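Wir verwenden Cookies, um unsere Website zu verbessern. Mit der weiteren Nutzung stimmen Sie dem zu. [OK] [Mehr erfahren]

22. Juli 2018

Den ganzen Vormittag habe ich Protokolle gelesen. Im Ordner liegen jetzt 1852 Aufnahmen, und ich wollte endlich wissen, warum die Hand beim Greifen von dünnen Rändern so oft zu tief geht. In der Gruppe sagen wir seit Dezember, es liegt am Modell. Ich glaube das nicht mehr ganz.

Meine Vermutung ist die Folgende: Das Verfahren, das bei uns intern Nekov heißt, schätzt die Höhe von einem Rand aus dem Kamerabild, und bei blankem Metall sieht es dort auch das Muster der Tischdecke, weil es sich spiegelt. Dann bekommt der Rand eine falsche Höhe. Bei matten Gegenständen habe ich diesen Fehler bis jetzt nicht gefunden.
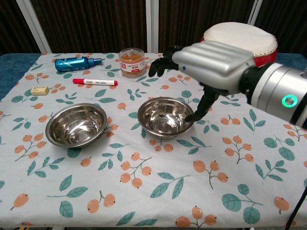
Lesezeit: 2 Minuten

Für die Metallschüsseln habe ich 48 Versuche ausgewertet, alle mit der gemusterten Decke, und danach noch einmal 48 mit einer einfarbigen. Mit der einfarbigen Decke ist die Abweichung deutlich kleiner geworden, sie ist aber nicht verschwunden. Das muss ich vorsichtig aufschreiben. Es kann auch das Licht gewesen sein, denn am Nachmittag kam die Sonne von der anderen Seite, und ich habe es zu spät bemerkt.

Die Trainingsdaten aus Gravedus enthalten 500 Griffe an Schüsseln und Tassen, davon nur 40 mit glänzender Oberfläche. Das ist zu wenig, um etwas über Metall zu lernen. Ich habe vorgeschlagen, dass wir zuerst diese Lücke füllen und erst danach am Netz etwas ändern. Man war nicht begeistert, aber ich darf es probieren.

Am Abend noch die Tabelle sortiert und zwei Spalten umbenannt, die ich selbst nicht mehr verstanden habe. Der Finger, der von oben an den rechten Schüsselrand kommt, bleibt für mich die schwierigste Stellung. Dafür brauche ich morgen eine eigene Messreihe, mit geschlossenem Vorhang und immer gleicher Lampe.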